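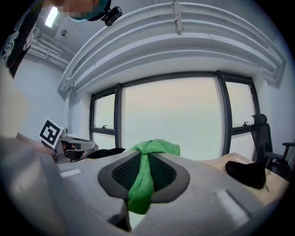
4. Wiping Down and Resetting a Desk

This section covers the desks at the window end of the Somham office, the chairs that go with them, and the small family of cloths that lives on top of both. Read section 3 (Booking a Desk) first. If you skipped section 3 and simply sat down somewhere, you are in good company, but you still have to do this part.

A full reset takes less time than complaining about it. Start before 6 p.m. if you want the lights to stay on while you work.

4.1 What you need

One green cloth, for surfaces
Your own black cloth items, taken home or folded
The spray bottle from the supply shelf
A place to put your cup

The green cloth is for desks, chairs and boards. It is not for floors, shoes, or whatever happened in the microwave. Once a cloth has met the microwave it has retired from desk work and goes in the laundry bin by the kitchen door.

4.2 Chairs

1. Take everything off the chair. A chair with a mesh panel in it looks like a handy place to hang a cloth, and cloths do get threaded through the opening. Pull the cloth out from the side that has more of it.

2. Shake the cloth out over the trash can and fold it in half, then in half again. You now have a clean side for each surface, plus a few you'll forget you had.

3. Spray the cloth and wipe the molded parts from the top down.

4. Go around the rim of the mesh panel with one finger inside the cloth. Crumbs collect there. We don't know how crumbs reach the back of a chair and we have stopped asking.

5. Leave the mesh alone. Brush it with a dry hand if you must.

CAUTION: Do not spray the mesh directly. The spray goes straight through and lands on whatever is behind it, which last spring was Kinga Farkas.

NOTE: The Aguiar chairs have a tilt lever under the right side of the seat. Put it back to upright when you finish. The next person would like to sit down at a speed of their own choosing. 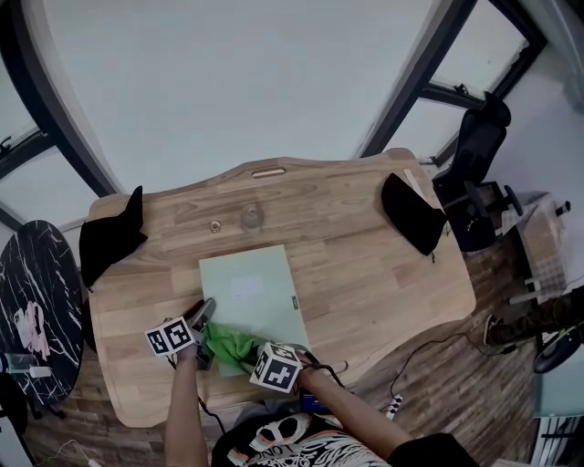 Page last changed: August (K. Farkas)

4.3 Desks

The Clenden desks have a wavy edge. It was chosen for comfort, and it is comfortable, but it means that a straight swipe along the edge misses all the dips. Plan accordingly.

1. Move loose things to the back of the desk: cups, small fittings, pens, the item you've been meaning to return. Soft black fabric things can go off to either side while you work. Don't stack them on the cup.

2. If there is a pale green board on the desk, leave it lying flat and wipe it first. Lift the cloth between passes. If you drag a bunched-up cloth across the board, the board comes with it.

3. Go gently over the label on the board. It's faint enough already. Replacement labels come from Haltulden, who have a minimum order of 4000, and we are not going to need 4000 labels.

4. Refold the cloth and wipe the desktop, working from the back toward yourself. Follow the curve at the front with short strokes.

5. Wipe inside the slot at the back edge. A corner of the cloth wrapped around a ruler works well. A finger also works, up to the knuckle, and then you have a different problem.

6. Let the top dry before you put anything back. On a humid day give it 20 minutes. Lunch is a good length for this.

CAUTION: Keep the spray away from cables and from the power strip on the floor. Lay cables to one side by hand before you start, and don't tug on one to find out where it goes.

4.4 The round table

The black marble-patterned table is shared by everyone, so it gets wiped by the last person to use it. This is usually disputed. The pattern hides coffee remarkably well, so crouch and look across the top toward the window before you declare it clean.

Bottles go upright or go home. A bottle on its side will roll, and it tends to choose a phone call to do it in.

4.5 Leaving the desk

1. Hang the green cloth on the rail by the sink, opened out. A cloth left in a ball smells like a decision by morning.

2. Return cups to the kitchen.

3. Collect your black cloth items. Left ones go in the basket under the coat hooks for 30 days and then to the thrift store. They all look alike, so put your name in yours.

4. Push the chair in as far as its arms allow.

5. Mark the desk as free in the booking sheet. Desks 19 and 20 share a row in the sheet for reasons described in section 3.6, so check that you've freed the right one.

If you can't find a clean cloth, see section 7, Supplies. If section 7 says we're out, add a line to the list on the shelf and use a paper towel.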